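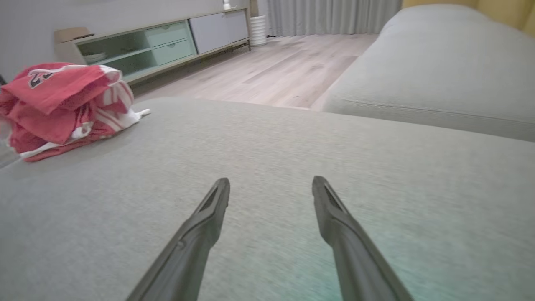
Most adults who are prescribed blood pressure medication stop taking it as directed within the first year, and the clinic is usually the last to find out. High blood pressure causes few symptoms, so a missed dose produces no warning. Kotau Family Health, a primary care practice with three exam rooms, started a home monitoring program in April to close that gap. Patients take their own readings while seated, on a chair or on a sofa with a woven gray seat like the one shown, provided the feet reach the floor and the back is supported. Soft seating is acceptable if the arm can rest at heart level. A deep cushion tends to drop the elbow too low, which raises the reading.

The program enrolled 200 patients. Each received an upper-arm cuff, a paper log and a one-page instruction sheet. Wrist cuffs were excluded. They are sensitive to arm position, and the staff had no practical way to check technique at a distance.

"The cuff size matters more than the model," said Lucinda Tillman, the nurse who manages the program. "A cuff that is too small reads high. We measure the upper arm at the first visit and write the number in the chart."

Readings are taken twice a day, before the morning dose and again in the evening. Patients rest for five minutes first, with no coffee, exercise or tobacco in the half hour before. They take two readings one minute apart and record both. The clinic drops the first day of each log and averages the rest.

Logs are reviewed every 3 weeks. When the average stays above target, the first step is a phone call about missed doses, side effects and cost. A dose change comes second. Of the first group reviewed, 52 patients had readings above target, and many of them described a problem that a higher dose would have made worse, such as dizziness on standing.

Rodrigo Teixeira, the practice pharmacist, handles those calls. He asks patients to read the labels on every bottle in the house, including cold remedies and pain relievers. Decongestants and some anti-inflammatory drugs can raise blood pressure, and they seldom appear on a medication list.

The practice has not yet decided whether to replace the paper log with cuffs that transmit readings automatically. Tillman favors keeping paper for patients without reliable internet service. A second enrollment period will open once the current logs have been entered, and patients already in the program will keep their cuffs.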